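# Questions fréquentes : les machines et les corvées de la maison

Mise à jour : 10 septembre 2025

Nous recevons beaucoup de messages sur les robots domestiques, souvent après la diffusion d'une vidéo de démonstration. Les réponses qui suivent portent sur ce que les machines font aujourd'hui, chez des particuliers ou en atelier.

## Un robot peut-il ranger ma cuisine ?

Pas seul, et pas une cuisine ordinaire. Les bras que nous avons vus à l'essai chez Paltari saisissent bien un gobelet posé à l'écart. Les résultats baissent dès que les objets se touchent ou se recouvrent.

## Pourquoi les couverts posent-ils autant de difficultés ?

Une fourchette est fine, brillante et presque à plat sur son support. Les doigts d'une pince doivent passer dessous ou la prendre par la tranche, à quelques millimètres près. Les baguettes ajoutent un problème : elles roulent, et il faut souvent en prendre deux de la même paire. Une nappe à motifs complique encore le travail des caméras, qui distinguent mal le bord d'un objet clair sur un dessin chargé.

## Et dans une usine ou un atelier ?

La situation est meilleure. Les pièces arrivent dans le même sens, l'éclairage ne change pas et le poste est conçu pour la machine. L'atelier Lombardi fait trier ses petites pièces par un bras fixe depuis quatre ans. Un opérateur reste à proximité pour les pièces mal présentées.

## Quelles tâches sont déjà bien prises en charge ?

- l'aspiration des sols dégagés ;
- la tonte d'un terrain délimité ;
- le lavage des vitres planes ;
- le déplacement de bacs identiques en entrepôt.

Pour le linge, le pliage existe en démonstration. Il reste lent et demande que les pièces soient présentées une par une.

## Comment les machines apprennent-elles ces gestes ?

En grande partie par l'exemple. Une personne effectue la tâche avec une pince tenue à la main et munie d'une caméra, et les mouvements servent ensuite à entraîner le programme. Le projet Kesatell a réuni 1 209 séquences de rangement de cette façon. La variété des logements compte autant que le nombre de séquences.

## Que vaut un taux de réussite annoncé de 100 % ?

Demandez combien d'essais ont été faits, dans combien de pièces différentes, et si les objets étaient connus du robot. Un essai répété sur une table dégagée renseigne peu sur un plan de travail où l'on cuisine tous les jours.

## Faut-il attendre avant d'acheter ?

Pour un aspirateur, non. Pour un robot à bras destiné à la cuisine, nous conseillons d'attendre. Mollport parle d'une première machine dans sept ans, sans préciser les tâches couvertes.

## Dois-je réaménager mon logement ?

Non. Dégager le sol suffit pour les appareils courants. Pour le reste, c'est à la machine de s'adapter à des plans de travail encombrés et à des ustensiles suspendus les uns contre les autres.
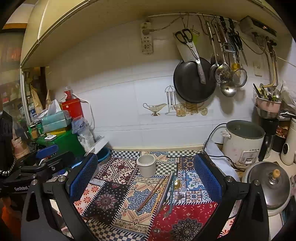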